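Friday, cont. - Firna record, drum and low-string remaster

Picked up from the rough transfer. Source is the flat copy of the 2-track, no limiter anywhere on it as far as I can tell. Peaks sit well under full scale on every song except the fourth, where the kick triggers were printed hot. Left the gain alone until the edits are done.

Kick. The double bass on the fast sections is sampled, one velocity, and the click on top of it masks the pick attack of both guitars. Narrow cut at the click, then a slower attack on the kick bus made from the trigger track. At 200 bpm the sixteenths are 75 ms apart, so the compressor release has to be well inside that or the second hit of each pair comes back smaller. Set by ear first, then checked against the waveform. The hits are even now. I lose a little weight on the half-time riff in the third song and may automate the release there.

Snare. Bottom mic was flipped against the overheads through the whole blast section. Corrected. The snare moved forward without any EQ, and I took out the boost I had put in on the rough. The ring is still there on the slow parts. Adelino Serrano likes the ring and it is his kit, so it stays.

Guitars. Four rhythm tracks, two a side, tuned to A. The inner pair drifts flat on the long notes before the breakdown in song two. Tried pitch correction on the DI and reamped through the Espinoza cabinet. Pitch is right, but the reamp does not have the same low end as the original and the join is audible on headphones. Went back to the original inner pair and pulled it down 2 dB for those bars. The drift is less obvious and there is no join.

Bass. Split into two bands. Low band is clean and compressed hard. Upper band goes through the Fiteck pedal with the tone most of the way down. The pedal adds noise between phrases, so there is a gate after it, keyed from the clean DI. Gate hold needed lengthening on the slides in the last song - it was chopping the tails. Fine now.

Vocals. The low growls have a lot of plosive energy from the cupped mic and the earlier high-pass was set too low to catch it. Raised it until the pops went, then backed off slightly. The doubled screams on the chorus of song five are late on the right side. Nudged by hand, phrase by phrase. Do not quantize these, I tried it on the rough and it made them sound like one voice with a delay on it.

Edit count for the session stands at 2,129 according to the log, nearly all of them drum slices from the first pass. Consolidated before saving. The unconsolidated version is on the second drive in case someone wants the original fills back. 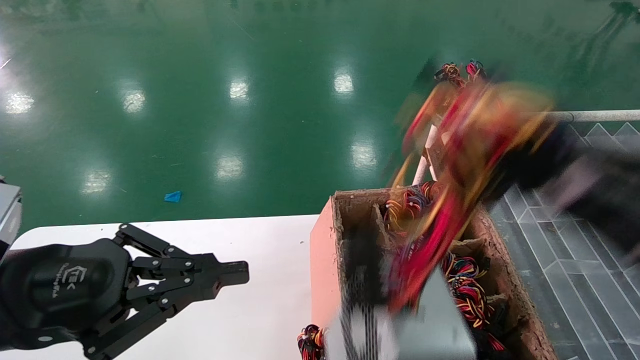 Bundle of red, yellow, orange and black wires over the compartment box.

Hum. Still present on the left rhythm channel of song six, second harmonic stronger than the fundamental. It follows the guitar's volume, so it was recorded that way and nothing in this room will fix it. A notch at both frequencies takes most of it out during the intro, where the guitar is alone. Bypassed once the drums come in.

Reference listening against the Cirance demo, level matched. The demo is duller on top but the toms are bigger, and the fills read better for it. Raised the floor tom on ours by a small amount and left the cymbals where they were. The ride bell is still too loud in song 7. It is on both overheads and in the tom mics, so there is no clean way to turn it down without gating the toms, and the gate eats the ghost notes.

To do:
Song three, release automation on the kick bus.
Song four, check for clipped samples at the kick transients before anything else touches it.
Song 7, try dynamic EQ on the overheads for the ride bell.
Ask Adelino which of the two endings he wants on the last song. Both are in the session, the fade is muted.
Print without limiting, leave overnight, listen in the morning at low volume.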